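4.2 Placing the Tekunlow desk sensor

The sensor reads light level and air temperature at the work surface. It reports to the Brestgate base unit every 15 seconds. Before you start, finish the pairing steps in section 4.1.

Choose a flat surface in daylight. Light wood is suitable; mirrored or glass tops are not.
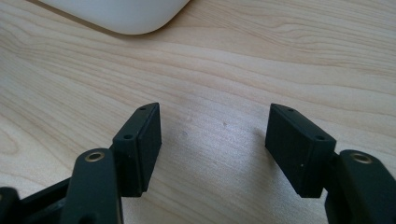
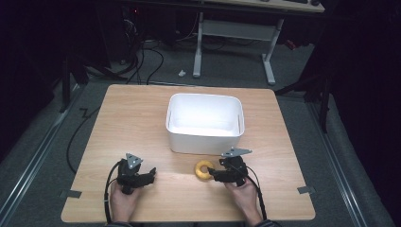
4.3 Mounting steps

1. Wipe the chosen spot with a dry cloth.
2. Place the sensor with the lens facing up, at least 15 inches from any lamp.
3. Hold the side button until the light blinks green, then let go.
4. On the base unit, open Sensors and select Add. Enter installer code 1444.
5. Wait 40 seconds. The new sensor appears at the bottom of the list.
6. Peel the backing from the adhesive pad and press the sensor down firmly.

Note: The pad can be used once. Spare pads are sold as part 42.

Caution: Do not mount the sensor above a heating vent. Readings will be too high and the base unit may close the blinds early.

4.4 If the sensor does not appear

Move the base unit closer and repeat steps 3 to 5. If the light blinks red, replace the battery - see section 6.

Sensors bought before the December firmware release must be updated first. Connect the sensor to the base unit with the supplied cable and select Update. Do not unplug the cable until the light turns solid green.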